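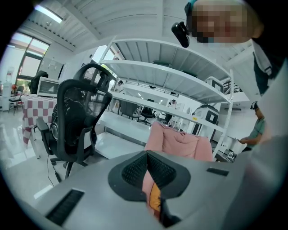
Kerbridge, April

Handout 4: Comparing finger pads on soft goods

Course lead: Rosaura Usuga. Bench sessions: Hnat Demchenko.

Reading before the session: chapter 2 of the course notes, sections on contact area and compliance.

1. Purpose

Compare two finger pads on the hand-held gripper when lifting cloth. The pad with the black mesh-textured insert is pad A. The smooth pad from Stirnier is pad B. Everything else stays the same: same operator, same cloth, same camera settings.

2. What the wrist camera gives you

The fisheye lens keeps the pad and the held cloth in view together, along with a good deal of the room. Straight shelves come out bowed. Do not estimate distances from the raw picture; run the Wurkora undistortion script first. The center of the image is usable without correction for judging whether fabric is between the pads. A bunched cloth hides whatever is directly behind it, so tag detections may drop out during a lift. Log these as occlusion and keep the trial.

3. Procedure

Lay the cloth flat on the table. Close on it at the center mark, lift to shelf height, hold for 10 seconds, release. Rotate the gripper 90 degrees and repeat. Do 10 trials per pad in each orientation. Swap operators only between pads A and B, never within a block.

Score each trial as held, crept or dropped. "Crept" means the fabric moved against the pad but was still held at release. Last term's groups scored creep inconsistently. Use the corrected video and compare the first and last second of the hold.

4. Known problems

Thin fabric folds into the opening at the center of pad A. This can raise the hold rate for reasons unrelated to surface texture. Note any trial where it happens.

Pad B picks up lint. Wipe it between blocks.

5. To hand in

One table per pad, the trial log, and a paragraph on which result you trust least. Send files to Flor Apaza before the next session. Groups using the Chávez controller should add its force setting to the log header.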